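Home | News | Business | Schools | Sports | Classifieds

Search this site Go Advanced search

Okafor workshop to add two robot arms, puts off larger purchase

4 January 2020

Print this story E-mail this story

The Okafor training workshop will buy two more tabletop robot arms this spring and wait at least a year before deciding on a full-size cell, its manager said.

Kausar Tanoli, who runs the workshop, said the larger machine had been in the draft budget since November. It was taken out after the quote for floor work and guarding came back higher than the quote for the machine itself.

"We can put the small arms on tables we already own," Tanoli said. "With the big one we would be paying for concrete before anybody picked up a part."

The arms will come from Pluvix, which also supplies the gripper fingers. Replacement fingers are budgeted as a separate line for the first time. The workshop has set aside $900 for fingers, cables and fasteners, with another $200 held back for shipping.

Usman Mirani, who teaches the evening handling course, asked for the change. Fingers had been paid for out of the general supplies account — the same one that covers paper and cleaning — and orders were sometimes held until the next quarter.

Mirani's course takes eight students at a time. Students practice picking up small items from a table, and waiting for a turn at an arm has been the most common complaint on the course forms, he said.

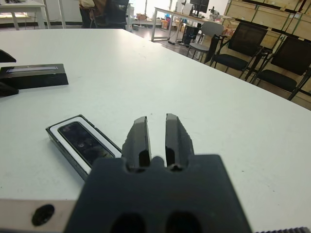
A two-finger gripper over a worktable at the Okafor workshop.

A second bid, from Kulto, was lower on the arms but did not include service visits. Tanoli said the workshop has no repair technician on staff and did not want to ship an arm out each time a joint needed attention.

The purchase also covers one license for Fleltness, the scheduling program used to book machine time. The license renews yearly and will move to the operating budget after the first term.

Delivery is expected in around eight weeks from the date of the order. Mirani said the course schedule will stay as it is until both arms have been installed and checked.

Print this story E-mail this story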